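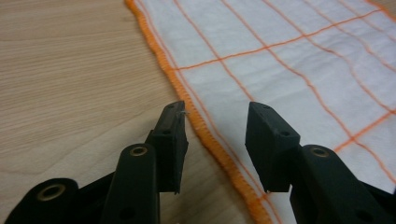
Prumley kitchen, walk-through before the weekend rental group. Started with linens this time, last time I ran out of clock and skipped them. House rule is one cloth per job and none of them living on the stove rail. The white one with the orange grid was out on the table, orange edge stitching, wrinkled, so table cloths get their own line below. Fold or hang, don't leave lying flat where food gets set down.

**Date:** 2021-06-25
**Checked by:** Zane Paju
**Unit:** Prumley, ground floor kitchen + pantry

## Linens

- [x] Dish towels separate from floor rags. OK
- [x] Spare towels in drawer, clean. OK, drawer sticks
- [ ] Table clear of cloths when not in use. NO, see top
- [ ] Nothing fabric within arm's reach of burners. NO. Oven mitt on the back left knob. Moved it.
- [x] Hems and loops intact, no long threads. OK for the ones in use. Binned 2 old ones from the drawer, frayed bad

## Stove / heat

- [x] Burners light, all of them
- [x] Gas shutoff reachable. Had to move the recycling tho
- [ ] Hood filter. Greasy. Dirnesa was supposed to swap it, no sticker on it newer than December. Calling Monday
- [x] Extinguisher on hook, needle in green
- [ ] Fire blanket. Pouch is there, tabs tucked up behind so you can't grab them. Fixed, but check agian next visit

## Electrical

- [x] GFCI by sink trips and resets
- [x] Kettle cord OK
- [ ] Toaster cord runs behind faucet. Needs to go on the other counter, Zendska left it there after the paint job I think
- [x] Fridge temp fine, door seal OK

## Floor, table, chairs

- [x] Tabletop wiped, no splinters on the edge I could feel
- [ ] One chair wobbles (window side). Tighten or pull it
- [ ] Mat at back door curls up at corner. Trip hazard. Tape for now, Väisänen has the rubber backed ones, ask what they cost
- [x] Pantry shelf brackets tight

## Water

- [x] Hot tap not scalding
- [x] No drip under sink
- Meter reads 3,040, write it in the book too

## To do before keys go out

1. Mat taped
2. Toaster moved
3. Chair
4. Table towel folded and put on the hook by the sink

Filter can wait untill next week but not longer. Didn't get to the smoke alarm in the hall, ladder is at the other house. Will do it when I drop the keys, unit 13 needs one tested anyway.

ZP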